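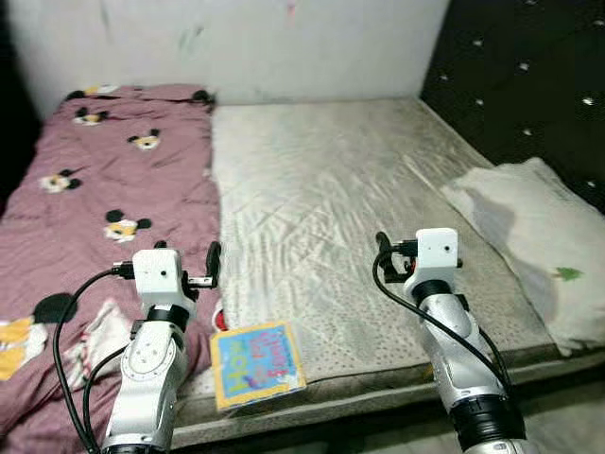
Oğuzhan Erdem
Jul 14, 2018

Budget notes for a second two-arm station, bedroom tidying work. Posting the line items people usually ask me for by DM. Prices are what we were quoted, before tax, US dollars. Your quotes will differ.

1/ Start with the task list and price the hardware second. Ours is household objects on soft furniture: books, pillows, blankets, small toys. Loads are light. Reach and finger geometry drive the spec far more than payload does.

2/ We had two arm quotes on the table, one from Roltiris and one from Brastier. Payload was higher on the Brastier. We went with Roltiris for reach at low height. A mattress is lower than a workbench, and an arm that is comfortable at bench height can run out of wrist travel down there.

3/ Check this with the vendor's model before you sign. Put the target surface at real bed height, ask for a flat grasp at the back edge by the wall, and see which joint hits its limit first. The Brastier model hit wrist pitch well short of the wall.

4/ Arms are the big number and everybody budgets for them correctly. The misses in our first station were all in the small lines. The rest of this thread is the small lines.

5/ Fingers. One spare gripper, complete with fingers and mounting flange, was quoted at $1,185. Buy one per station with the first order. Buying it later means a separate freight charge and a separate approval.

6/ Finger pads are consumables. Put them under operating cost. If they go in the capital request, finance will ask why a rubber pad has a five-year life.

7/ Thin objects are where the pad choice shows. A kids' book lying flat on quilting has very little edge to get under, and the padding gives when you press. Budget bench time for at least two pad profiles. We tested a square tip and a chamfered tip and kept the chamfered one.

8/ Wrist cameras. One per wrist, plus a head camera. Ask whether the bracket is included. Ours was a separate part number, listed on page four of the quote in the same type size as the shipping terms.

9/ Cables. The wrist camera cable needs enough slack to get through full wrist rotation, so you end up with a big loop down the side of the arm. Loops want to find things to catch on. Blankets are things to catch on.

10/ A full spare cable set for both arms was quoted at $456. We skipped it on station one and regretted it in the second month. Station two gets it on day one.

11/ Sleeving and clips cost almost nothing and still need a line. Otherwise someone buys them on a personal card and you spend an hour on the reimbursement form.
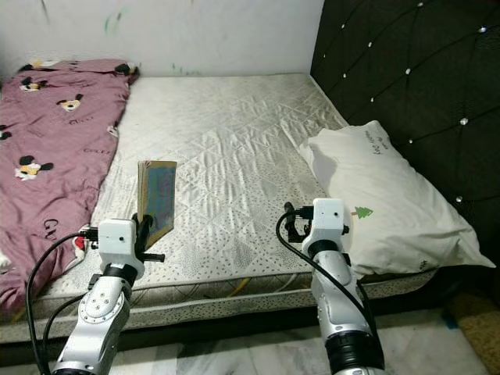 Left gripper on the lower right corner of the book, book up on its edge. Right arm parked by the pillow.

12/ Poses like that one are what I size the second arm against. For a book the right arm is mostly waiting. For folding a blanket both arms are loaded the whole time. If your task list is all books, price a single-arm station and be done.

13/ Ours has blankets in it. Two arms stay in the request.

14/ Room props. Real bedding, real pillows, a real mattress. Printed blankets and quilted covers give the cameras plenty of texture. A dark headboard with shiny studs gives them bright points and very little else, so look at exposure before you blame the depth data.

15/ Take bedding that has seen use. New sheets come out of the package with fold lines and they behave differently under a gripper. Secondhand is cheaper anyway. Laundry goes under operating cost, next to the pads.

16/ Floor. Tile is fine for a fixed base. With a rolling base, measure any rug edge and ask the vendor for the maximum step height in writing. The first answer we got was "should be OK." The second one had a number in it.

17/ Lead time. Roltiris goes through a distributor here, Bozkurt, and the quoted lead on the wrist modules was 77 days. The arms themselves ship sooner. A station with arms and no wrists is a coat rack, so plan from the slowest part.

18/ Working back from that: we want station two running at the Nerncombe site by the end of September. The order has to be placed this coming week or the date moves. I have put that sentence in the cover memo word for word.

19/ Power and network. Check the breaker before delivery. Two arms, a workstation and a room air conditioner on one bedroom circuit is a bad plan. An electrician's visit is a small line compared to a week of idle hardware.

20/ Operator hours. This is the line that gets cut first and it is the largest one after the arms. Count setup and reset along with the task itself. Putting the bed back into a start state takes us longer than moving the book does.

21/ Service contract. We took the basic tier, parts excluded. The upper tier includes a loaner arm, and the price made sense only if we had a single station. With two stations we can borrow from ourselves for a few days.

22/ Contingency is about 20 percent on everything except the arms, which are a fixed quote. I was asked to drop it to zero "because you have done this once already." Having done it once is how I arrived at the percentage.

23/ Things I would take out if the request gets trimmed, in order: the upgraded workstation, the second pad profile, the nicer base covers.

24/ Things I would defend: spare gripper, cable set, wrist brackets, operator hours. Each one has already cost us days on station one.

25/ A few replies to save typing. Yes, we looked at leasing. The monthly rate passed the purchase price before the end of the project. No, I can't share the full arm quote, the terms don't allow it. The spare parts prices above were cleared with Bozkurt.

26/ On used arms: fine for a bench. For this I want matched joint wear left and right, and nobody selling a used pair could give me running hours for both.

27/ Spreadsheet layout, for whoever asked. Columns are part, vendor, quantity, unit price, lead time, capital or operating, and "what stops if this is missing." The last column is the only one my manager reads. Fill it in for every row, clips included.

28/ Will add the freight and customs lines once the final invoice is in. The estimate on the quote is a range and the top of it is double the bottom.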